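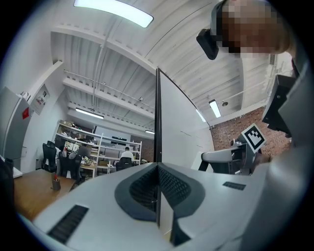 White plastic and black mesh, looking up towards the ceiling.

February, started 9.15

Second madder batch for the Pokmont order. Wool is the Workley two-ply, wound into hanks yesterday by Floor. Total dry weight 2,925 g on the big scale. The label says a bit more but I am going by the scale, as we did last time.

Scoured in two lots with Drusevex at the lower dose. First lot rinsed clear on the third water. Second lot needed a fourth and still felt slightly greasy at the ties, so I loosened those and put it back in. The figure-of-eight ties are too tight again. They want to be slack enough to get two fingers through or we will have white bands, same as the green hanks before Christmas.

Mordant: alum at the usual rate, no cream of tartar. Mairéad wants to compare with and without, and the last batch had it. Brought the bath up slowly, held it for an hour, lid on, left to cool with the wool in. Lifted and turned twice.

Madder is the ground root from Segers, 1,139 g left in the tub before I began. It smells the same as the old sack but is finer, and it went straight through the muslin. Ended up using a doubled pillowcase, tied off. Corrado says he always puts it in loose and shakes it out of the wool afterwards, and he is welcome to do the shaking.

Dye bath notes
11.40 root in, water hand-warm
12.20 wool in, still pale orange at this point
13.05 60 degrees. Turned hanks.
13.30 crept up to 71 while I was on the phone. Turned the ring off and took the lid off. Back under 65 in ten minutes.
14.45 heat off, left to stand

I don't think the 71 did much harm, but the brown does start to come out of the root if it gets hot, and the hank nearest the bottom looks duller than the rest. Have put a blue thread on it so we can find it when everything is dry. If it is clearly off I will keep it back for samples.

Water: tap, with a spoonful of chalk. Bohdan's test strips put today's tap water softer than in the autumn - worth checking before each batch from now on, and writing it on the sheet. The red we liked best was done with the hard water in October and I had been giving the root all the credit.

Pokmont have asked whether the shade can match their card exactly. Told them no, within reason, and sent a snipping from batch one. Joris is dealing with the invoice. They also want 244 small skeins wound from this lot for the kits, so nothing goes on the cone winder until Joris and I have agreed the length.

To do
Rinse tomorrow first thing, no soap until it runs nearly clear.
Dry in the back passage, out of the sun.
Exhaust bath: keep it. Floor has seven skeins of silk mordanted and waiting, and would like the coral.
Order more alum. The lid on the present one is split.
New thermometer clip, the old one slides down the side of the pot.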